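April, planning notebook, Florgate office
Span of control, second pass
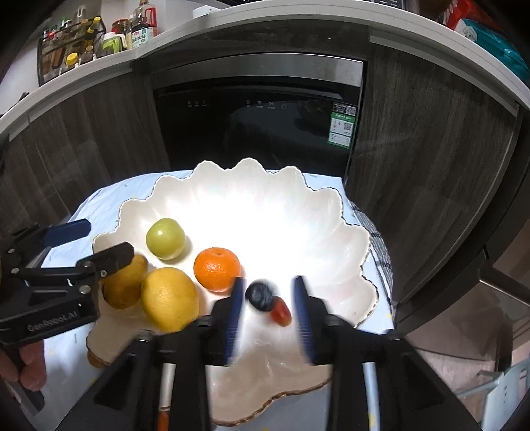

Went back over the reporting lines with Zodwa this morning. Old chart has 19 people answering to Higinio on paper. In practice the night leads take everything to Yuto and Higinio hears of it at the handover. Redrew it with 3 leads between them. Yuto wants it tried at Doucet first, before we touch Arkham.

Purchase approvals: pulled the log for last quarter, 701 requests. Anything over 3,000 goes up two levels and waits for a signature. Tatsuya thinks the limit was set when the site was half the size. Could not find a memo either way. Left the limit alone for now and moved the first signature down to the leads.

Tried the new weekly plan sheet with Yae's group. The "who decides" column got filled in, the "by when" column mostly didn't. Made it narrower and put it first.

Still open:
- who covers when a lead is out
- does Flidetti invoicing stay under Zodwa
- Higinio's copy of the chart is the old one, swap it

2:30, call with Doucet. They want the draft before they agree to a start date. Sent as is.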